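The Back Table: trivia night moves into the kitchen

Last month I promised you a report on our home trivia league, and then I got a cold and wrote nothing, so you're getting two rounds' worth in one go. Get a drink.

For anyone who signed up recently: a few households on our street have been playing trivia at home since the winter. We started because the quiz at the Cilleck got so loud you couldn't hear the questions (and because parking there is awful). We figured we could shout at each other in my kitchen for free. I write most of the questions, which means I get blamed for most of the arguments, and I'm fine with that.

We play three rounds of ten, with a snack break after the second. I used to run five rounds and people were falling asleep in their chairs by the fourth. Three is plenty! Everybody goes home still wanting to play, and I don't have to come up with another pile of questions about rivers.

Speaking of which, I went through my notebook the other night and found that I've written 391 questions so far. I would have guessed 200. A good chunk of them are terrible. There's one that just says "Who was the guy with the boat?" and I have no memory of what I meant by it, or which guy, or which boat. If you think you know, write in.

Now, the big change. We tried themed rounds for the first time, and I'm a convert. Before, every round was general knowledge and the same two people won every time (hello, Edin and Ermira). So for August I let each household bring a theme and read out its own ten questions. You can't score on your own theme, obviously, but you do get to sit there looking smug while the rest of us sweat, and I think most people liked that better than winning.

Nayara Magalhães brought "Songs with a City in the Title," where she read the lyrics out loud in a completely flat voice, like a weather report. Oh, it was so hard. You'd be amazed how little you recognize a song you've danced to for years when somebody reads it to you like that. We laughed so much that we had to do question six over again.

Velimir Hoxha did "Kitchen Science," all stuff like why onions make you cry and what cream of tartar is. I thought it would be dry and I was wrong, I'd play it again tomorrow. He also had a closest-guess question to finish with, where everybody writes down a number and the nearest one takes the point. I'm stealing that for every round from now on. It gives the team in last place something to hope for.

The Spahićs brought "Villains," and I have a complaint about that one, which I'll get to.
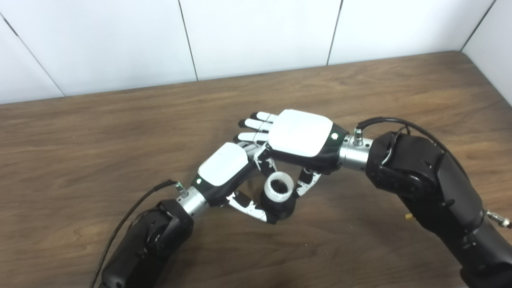
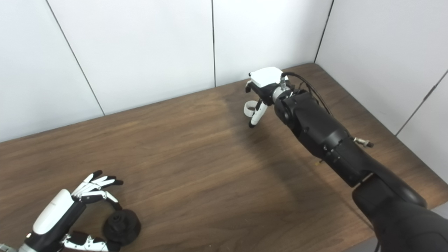 Nayara wrote to me afterward to say that themes are great but ten questions on one subject is too many if you don't know the subject. She'd sooner have two themes of five in each round, "so that if I'm hopeless at one, I only have to be hopeless for a few minutes." She has a point. She also thinks the person reading should say up front whether spelling counts. I say spelling never counts, and I'd like that written down somewhere, so now it is.

Okay, the complaint. Question eight of "Villains" asked for the name of the wizard in a book called The Winter at Illov, and it seems that the only people alive who have read The Winter at Illov are Edin and Ermira Spahić. Zero points for the entire room. I love them both, but a question that no one can get is a dead minute. The best ones get a groan when the answer comes out, because half the table had it on the tip of their tongue. That's my test now. If I don't think I'll hear a groan, I cross it out.

Some other things I've picked up, in no special order:

Read every question twice, then leave it alone. The third reading is where you start giving hints with your eyebrows. I'm the worst for this.

Have teams swap answer sheets for marking. Nobody cheats at my house (I hope), but people are very generous with their own handwriting.

Put phones in a bowl. We use the big salad bowl. One went off in there at nine thirty, in the middle of the tiebreaker, and it took forever to dig out the right one.

Mix the teams up. Couples who always play together get quiet with each other after a wrong answer. We draw names now, and it has done wonders for the mood. Zlatko Radulović and I had never been on a team before, and between us we know every single thing about soap operas and nothing at all about geography.

Go easy on snacks that leave crumbs or dust. Cheese puffs and answer sheets don't mix, and I had a score of 70 that got marked down as 10 because of an orange thumbprint. There was nearly a revolt.

The final standings for the night, in case bragging rights matter to you: Nayara and Ermira came first, Zlatko and I were second by a single point, and Edin and Velimir came last, which Edin is taking very well considering. The tiebreaker was for second place and it was Velimir's closest-guess thing again, on the number of keys on a standard piano. I said 86. It's 88. I'll take it.

For next time, the themes already claimed are "Bread" (Velimir), "Famous Dogs" (me) and "The Nineties" (Zlatko, who has been told to keep it to songs and TV). We'll be trying it Nayara's way, five and five. I also want to have a go at a picture round, printed on paper and passed along the table, if my printer decides to cooperate.

If you run a game night of your own, send me your best groaner of a question, with the answer please, and I'll try it out on the gang and report back. Board game people, I haven't forgotten you either. I've got the rules for Villia sitting on my counter, all those pages of them, and I'm hoping to get through a full game before the next newsletter goes out.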